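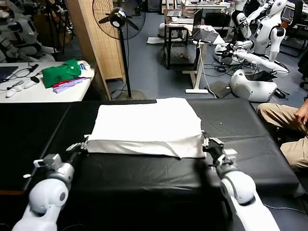
アクラ、12月

白い布は無地でも畳みにくい。そう言うと、たいてい逆だろうと返される。柄がなく、ボタンもなく、四角いだけの布なら子どもでも畳める、と。私はそう思わない。色も模様もない布は、どこが真ん中かを教えてくれない。縁をつまみ、持ち上げ、向こう側へ運んで下ろしてみて、初めて指二本分ずれていたことがわかる。縞のタオルなら縞を見ればいい。襟つきのシャツなら襟が上下を決めてくれる。白い長方形には縁と角しかない。

私はこの町で17年、宿泊施設の布類を扱う仕事をしてきた。シーツ、枕カバー、手拭き、台拭き、従業員の上着。洗うところまでは機械の性能と水の質でほぼ決まる。そのあとの畳む作業について書かれたものは少なく、あっても収納の本の一章で、引き出しに立てて入れる話に終わることが多い。ここでは引き出しに入る前の、台の上のことを書きたい。

まず台の色である。白い布を扱うなら、台は黒か、少なくとも濃い色がいい。白い台に白い布を広げると縁が消える。目で追えないので手で探ることになり、探るたびに布が動く。黒い台なら縁はくっきり一本の線になって見えるし、折り返した端が下の層からはみ出していればすぐわかる。糸くずや紙の切れ端のような小さな白いものまで目についてしまうのは困るところで、気になる人はいちいち払いたくなるだろう。私は払わない。一枚終わってからでいい。

台の表面については意見が分かれる。以前の職場で同僚だったエベネゼル・ランプティは、硬くて平らな板を好んだ。布がよく滑り、引けばまっすぐになるからだ。私は革のような手触りの、少し柔らかい張り物のほうを取る。布が滑りすぎず、片側を押さえなくてもだいたいその場に残ってくれる。張り物にはしわが寄るし、継ぎ目もある。ランプティはその継ぎ目を嫌がったが、私は斜めに走っているのでなければ目印に使えると思っている。斜めの継ぎ目は確かによくない。布をそれに合わせてしまい、全体が傾く。

高さのことも書いておく。立って畳む台と座って畳む台は別物で、兼用にするとどちらも中途半端になる。腰をかがめる角度がほんの少し変わるだけで、夕方の疲れ方がまるで違う。グロルトラという貸し布の店で働いていたころ、台の脚に木片をかませて上げてもらったことがある。工賃はかからず、苦情も減った。それなのに次の年には、掃除がしにくいという理由で外されてしまった。あの判断は今でも間違いだったと思っている。

最初の折りでほとんど決まる

畳み方の流派はいくつもあるが、どの流派でも一折り目がいちばん重い。一折り目で縁が揃っていなければ、二折り目は揃っていないものを半分にするだけで、三折り目になるとずれは厚みの中に隠れてしまう。外からはきれいに見える。棚に積むと傾く。広げて使う人が、おかしな位置に折り目がついていることに気づく。

だから私は、一折り目に時間をかけ、残りは急いでいいと教えてきた。手前の縁を両手で持つとき、つまむ場所は角そのものより少し内側がいい。角の先だけを持つと真ん中がたるみ、帯のように寄ったしわができる。たるんだまま向こうへ運べば、そのしわごと折り込むことになる。両手の間隔を広げて軽く張る。それから運ぶ。言葉にすると当たり前のことばかりで、書いていて少し恥ずかしい。それでも、急いでいる人はまずここを飛ばす。

エウラベナ・ダンクワはこの意見に反対で、最初から最後まで同じ速さで手を動かすべきだと言う。速さが変わると数が読めなくなり、夕方の見通しが立たない。彼女はポルナンスの作業場で人を育てていて、新人には同じ拍子で50回続けて畳ませるそうだ。言いたいことはわかる。約60枚を過ぎるあたりから手は勝手に動くようになり、勝手に動く手は拍子があったほうが乱れない。けれども拍子で覚えた手は、大きさの違う布が一枚混じったときに弱い。私は乱れても見直せる手のほうを信用している。
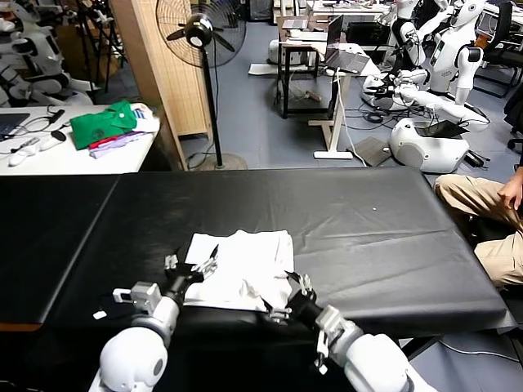

しわは残っていてもいい

もう一つ言いたいのは、しわに対する世間の厳しさについてである。畳んだ布にしわがあると、雑な仕事だと思われる。しかし、しわと畳みの良し悪しは別の問題だ。しわは乾かし方や生地でつくことが多く、台の上で手のひらを使って伸ばせる分は知れている。何層かに折ってあって、外の形がおおよそ四角く、縁が極端に飛び出していなければ、台拭きとしても手拭きとしても十分に用は足りる。

アイドゥという商店で、家庭向けの畳み板を2,179という半端な値段で売っていたことがある。板に衣類をのせ、左右をぱたんと閉じれば同じ大きさになるという品物だった。買って試した。確かに大きさは揃う。ただ、板の上に布をまっすぐ置く手間は残り、まっすぐ置けるくらいなら板はいらない。私の家ではしばらく鍋敷きの下に敷いてあったが、いつのまにか見なくなった。道具を否定するつもりはない。上着のように形が複雑なものには役立つだろう。白い四角い布に限っていえば、余分だった。

しわを嫌う人は、たいてい畳み直す。私はこの畳み直しがいちばんの無駄だと考えている。一度折った布を開くと、前の折り線が残っていて、次の折りがそちらへ引っ張られる。二度目のほうが悪くなることもよくある。直すなら全部開いて、手で払って、最初の縁からやり直す。それが面倒なら、そのまま棚へ置く。途中まで開いて端だけ引っ張るやり方が、どちらの良さもないのに、いちばんよく見かけるやり方でもある。

畳み終わったものの置き場

畳む台と、畳んだものを置く台は分けたほうがいい。これは譲れない。同じ台の端に積んでいくと、布を広げるたびに山に触れ、山が崩れないように遠慮した手つきになる。隣か後ろに別の台を一つ置いて、そちらへ移す。移すための一歩が惜しいと言う人もいるが、その一歩で肩が伸びる。

置く側の台は、色が混ざっていてもかまわないと思う。緑のシャツの下に赤いものや紫のものがあっても、取る人にはかえって見つけやすい。店の棚なら色順に並べる理由があるだろう。作業の途中でまで色を揃えたがるのは、仕事をしている気分を味わいたいだけのことが多い。白いものだけは別にしておく。色移りの心配より、白どうしを重ねたほうが汚れを見つけやすいためだ。

ただし、その台に関係のないものを置き始めると話が変わってくる。ノートパソコン、丸めていないケーブル、誰かが手から離した小さな機器。どれも平らな面があると集まってくる。布は場所を取るくせに軽いので、押しのけられるのはいつも布のほうだ。台の三分の一まではほかの物があってもよい、という線をソイン・チェンが自分の職場で決めていて、全面禁止よりずっと守られている。私もこの緩さに賛成である。 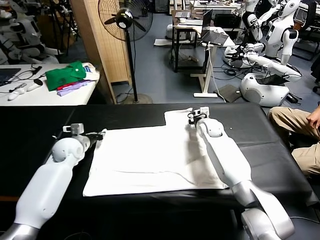
黒い台に広げた白い布。奥の白い台には緑の布と、その下に赤や紫の布類。

扇風機についても一言。暑い部屋で布を扱うなら風は欲しい。けれども風が台の面をなでると、軽い布の角から浮き上がり、合わせたはずの縁がずれる。首を振る設定はさらに悪い。押さえるのをやめた瞬間に風が戻ってくる。人の背中か足元に向けて弱く回しておくのがよく、台には当てないことだ。ニイ・ボアテングは布のほうを濡らして重くすればいいと言っていたが、これは乾かした意味がなくなるので勧めない。

角がひとつ浮いていても、私はすぐには押さえない。反対側の縁が決まってから下ろす。先に角を寝かせてしまうと、そこが動かない点になって、残りの三つの角がそれに合わせて歪む。白い布ではその歪みが見えにくいことは、初めに書いたとおりだ。

以上は業務用の布を長く扱ってきた者の意見で、家庭の洗濯物にそのまま当てはまるとは言わない。家では台のかわりに床や寝台で畳む人が多いし、それで困っていないなら変える必要もない。もし一つだけ試すなら、濃い色の布を下に敷いて、その上で白いタオルを一枚畳んでみてほしい。大きな黒い風呂敷でも、着なくなった上着の背中でもいい。一折り目の縁を見比べてから、次を折る。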